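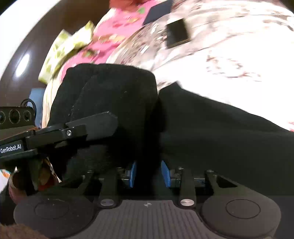
Vol. 11, p. 177

Figure 4. Black fabric with a soft, matte, slightly fuzzy knit texture, gathered into a bunch, with folds along its upper edge. A broader stretch of black fabric slopes away to the right.

4.3 Dark knits and the trouble with finding an edge

We come now to the garments that gave the households of Alavside more bother than any others, and which we had, we must admit, rather overlooked when we drew up our first list of topics. We had expected to hear a good deal about fitted sheets, and we did (see 4.1). We had expected complaints about shirts. What we hadn't expected was how often the talk would drift, usually over a second cup of tea, to black jumpers, black leggings and black cardigans, and to the particular kind of weariness that comes over a person who has a heap of them to fold at nine in the evening under a ceiling light.

The difficulty is easy enough to state. To fold a garment you must first find out how it lies, and to find out how it lies you look for its edges: a hem, a cuff, the neck, a side seam. On a striped or printed garment these more or less announce themselves. On a black knit they don't. The surface gives back very little light, so that a fold and a hem can look much alike, and where one black thing lies against another the line between them may vanish altogether. Figure 4 gives a fair idea of the matter. The long slope of the black fabric shows up well enough where there is lighter material behind it, but a bunch of cloth like this one says very little about which part of a garment one would be taking hold of, and we have left the garment unnamed in the caption for that very reason.

Most of the people we spoke to had worked out some way round this, often without ever having put it into words. Across the 51 conversations we held in the Alavside and Drasby households, three habits came up so regularly that they deserve a little room of their own.

The commonest was what one grandmother in Drasby called "going by the fingers". She would pick up the heap by whatever came first to hand, let it hang, and run her thumb and forefinger down until she met something thicker than the rest. A ribbed cuff or a hem that has been turned and stitched is plain to the touch even when it can't be seen, and she reckoned she could do a whole basket with the lamp off. Her daughter, who was in the room, thought this was boasting, but she too went by the fingers when her turn came to show us, and only looked down at the garment once it was spread out in front of her.

The second habit was to change what lay underneath. A good many people fold on the bed, and those with pale bedding told us, quite unprompted, that the dark things went better there than on the sofa or the kitchen table. One man in Alavside kept an old cream-coloured towel for the purpose and spread it over the ironing board before he started on his work trousers and jumpers. He had never thought of it as a method. He had done it once when the board cover was damp, found the job less trying, and carried on. We have since tried the same thing ourselves and can recommend it warmly to anybody who shares the problem. The outline of a sleeve comes up clearly against cream in a way it never will against navy or brown, and one spends a great deal less time turning things over to see whether the front is the front.

The third was to give up on the heap altogether and take the garments out of the wash one at a time, shaking each before it had any chance to tangle with its neighbours. This takes longer at the machine and saves time later, or so its supporters say. Opinion was divided, and in two households it was divided across the dinner table. Those against it pointed out, reasonably enough, that hardly anyone has the leisure to stand shaking leggings in the middle of the day, and that a cardigan dropped on a chair will bunch up again whatever one did with it beforehand.

There is also the question of fluff, which readers who own a dark jumper will have been waiting for us to raise. A knit with a slightly raised surface picks up lint from everything near it, and several people said they handled their black things less than they would have liked because each handling made them worse. This pulls against the first habit, of course, where the hands do most of the looking. The Drasby grandmother turned her knits inside out before washing and folded them inside out as well, leaving the putting right to the morning on which they were to be worn. Others thought this slovenly. We take no side, though we note that the seams of a knit are a good deal easier to find from the inside, so she may have been helping herself twice over.

It is worth saying something about where to take hold, as the diaries kept by the Alavside group return to it again and again. Beginners, by which we mean the teenagers and one recently widowed gentleman who was learning the whole business from scratch, tended to grasp the middle of the bunch and lift. The result is a sort of tall soft peak with everything else trailing from it, and no nearer to being folded than it was on the table. More practised hands went for the outside of the heap and drew the cloth sideways, letting the weight of the rest hold it down, until a corner or an edge came free. The gentleman discovered this for himself by the fourth week of his diary, and wrote that he felt he had "been let in on something". It was among the nicest moments in the whole of the material and we were very glad to have it.

Bennani, in his earlier account of the Nirkevel linen rooms, remarks that white goods are sorted by eye and coloured goods by argument. Sherif Bennani was writing about a large institution with numbered shelves and a supervisor, and we would be wary of carrying his findings straight over into a spare bedroom. Still, his point about the eye holds. Where it has nothing to go on, people fall back on touch, on the surface beneath, or on the order in which things come to hand, and the households that complained least were generally those that used two of these together.

We should add a word of caution. Our conversations were held mostly in October, when the evenings were drawing in and the jumpers had lately come down from the tops of wardrobes, and it may well be that black knitwear was on people's minds more than it would have been in June. The lighting in the rooms varied a great deal as well, and we made no attempt to measure it. A follow-up in the summer months would be welcome, and the Belhaj diaries, which run through the whole year, may already hold part of the answer. We return to them in section 5, together with the matter of odd socks.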